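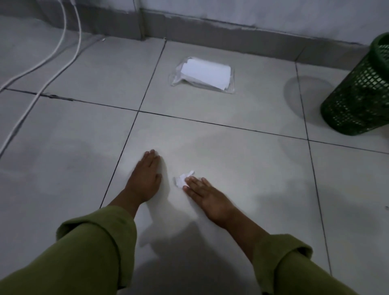 Stitinard is my collection of notes and clips about picking small stuff up off the floor. I mean the really small stuff: paper scraps, thread, bits of tape, the corner that comes off a receipt. I started it after I moved into a ground floor place in Mustthorpe and found out how much little litter one household can drop in a day. It's all hand work, no brooms and no vacuum. A torn bit of white paper on pale grey tile is pretty much the typical item in here, and I have a soft spot for the crumpled ones with jagged edges, which are a lot easier to get hold of than a scrap lying dead flat. If you want to know how people tidy when the mess is too small to bother getting the dustpan out, you're in the right place!

What you get

There are 364 clips right now, each with a short text note next to it. The notes are the part I'm fussy about. Every one has the floor type, the item, how it was lying at the start (flat, folded, balled up, standing on edge) and where it ended up. I wrote most of them. Leonie Ortner did the ones for hallways and stairs, and her notes are longer than mine and frankly better, so if the style jumps around a bit that's why.

Clips run up to 18 seconds. Anything longer got split, and the second half has the same name with a "b" on the end.

Floors

Tile is the biggest group, with 194 clips. The rest is wood, vinyl, and one very ugly carpet that belongs to Noman Bugti (he agreed to that wording). I kept tile separate from everything else because of the grout lines. A scrap that slides into a grout line is a whole different job from one sitting in the middle of a tile — you end up going in with a fingernail, or pressing a damp fingertip on it and hoping. If the item touches grout at any point, the note says "grout: yes". I went back and added that field later, so please tell me if you find one I missed.

Items

Paper is most of it. Inside "paper" I split out receipt, tissue, envelope, notebook and "paper, other", which is where things go when I can't tell. Please don't read too much into "paper, other". Tissue is its own headache: it comes apart when you pinch it and then you have two items, and in that case I list both and call the second one a fragment.

There's no food in here. I had a crumbs folder at first and took it out, crumbs need their own rules and I didn't feel like writing them.

How the notes are written

Plain text, one line per field, no codes. I use "pinch" for thumb and finger, "sweep" for the side of the hand, "press" for sticking something to a fingertip, and "gather" for pulling several bits into a pile with both hands. Selina Ammann wanted "rake" as a separate word from "gather" and we went back and forth on it for most of April. For now they're the same thing. Search for "gather" and you'll get both.

Known problems

A few of the darker rooms make white paper look grey, so the color field is what I remember and not what you'd guess from the clip. Some vinyl floors are labeled wood — Engelbert Gasser spotted a batch of those on 3rd April and I'm still working through his list. Folder names have spaces in them. Sorry, I know.

Adding your own

Yes please! Open an issue first and tell me what kind of floor you have, I'm short on brick and cork. Write the note the same day if you can. Keep faces, mail with addresses and other people's kids out of it.

You can use any of this for whatever you like, just mention Stitinard and link back here.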